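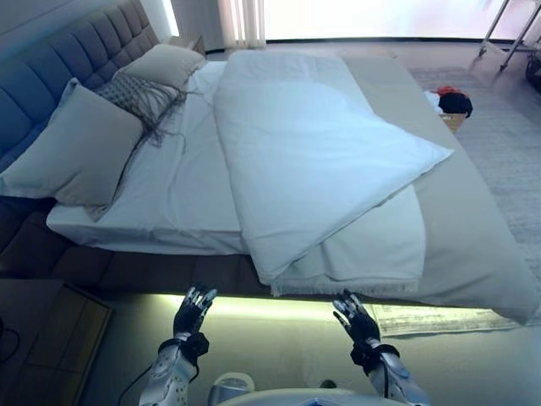 Tendthorpe guest bed, duvet folded back on the diagonal, pillows at the headboard.

Tendthorpe Bed Set

A small collection of photos and notes on beds and bedding: pillows, cushions, duvets, runners and the many ways people arrange them. If you have ever wanted to compare a hotel fold with a Saturday-morning-at-home fold (I have, a lot), you are in the right place!

What's in it

410 photos from 3 houses, plus a plain text note for each bed. The houses go by Tendthorpe, Dromlow and Padis. Tendthorpe is the biggest share and the one with the tall tufted headboard, which I love because the stitched channels make such a nice grid and the color shifts so much with the window light. Dromlow is all low frames and patterned quilts. Padis has bunk beds, so expect odd angles and a lot of ladder.

Folders

photos/ has one subfolder per house
notes/ has one text file per bed, same name as the bed
words/ has the word list used in the notes
CHANGES.txt is what it sounds like

How the notes are written

Each note goes from the head of the bed to the foot. Pillows and cushions first, then the sheet, then whatever lies on top. Here is the note that goes with the photo at the top of this page:

headboard: tall, tufted, rectangular panels, gray to blue-gray
pillows: large light gray, upright; decorative cushion, gray knit or woven look, long dark fringe; smaller beige-gray, nearer the window
sheet: white, fitted, light wrinkles
duvet: white, folded back diagonally, one corner forming a triangle
runner: long, beige-gray
state: part made

The fringe on that cushion is my favorite thing in the whole set. It spills right over the gray pillow and onto the sheet, and it gave us no end of trouble when we were deciding where a cushion stops. We ended up counting fringe as part of whatever it is sewn to. Same rule for tassels and pom-poms.

Words we settled on

pillow: anything you would sleep on, or that looks like it
cushion: decorative, has a texture, trim or pattern of its own
runner: a long strip of fabric laid on the bed; if you can't tell a runner from a throw, write runner
fold: duvet or top sheet turned back on purpose
bunch: fabric gathered up with no clear line to it
part made: some of the bedding is in place and some isn't

Fold versus bunch can be a judgment call, and plenty of beds have both. The Tendthorpe duvet above is bunched up near the smaller pillow and folded everywhere else. Write both down if you see both.

Colors

White bedding turns blue in the shadows near a window. We write white anyway. Gray and beige-gray are kept separate because the Tendthorpe bedding depends on it, and we went over those files again in October after Remo Marti pointed out that I had been mixing them up (thank you, Remo, you were right about the runners too). Please don't fix colors from the photo alone if the note has a line starting with "checked."

Known gaps

No waterbeds, no cribs, hardly any dark sheets. Most of the photos are daytime. There are 12 beds at Padis with a note but no usable photo, and they are listed at the bottom of CHANGES.txt. Duvet size is left blank in around a third of the notes.

Adding a bed

Yes please! Leave the bed as you found it or make it however you like, then write the note before you look at anybody else's. Use the word list. If a word is missing, put your own in with a question mark after it and I'll sort it out with you. Keep family photos and mail off the nightstand before you shoot.

I would especially love more throws with knitted textures, more striped sheets, and anything with a valance.

Questions and corrections go to Crescencio Villalobos, who looks after the notes. Mention the house and the bed name so the right file gets opened.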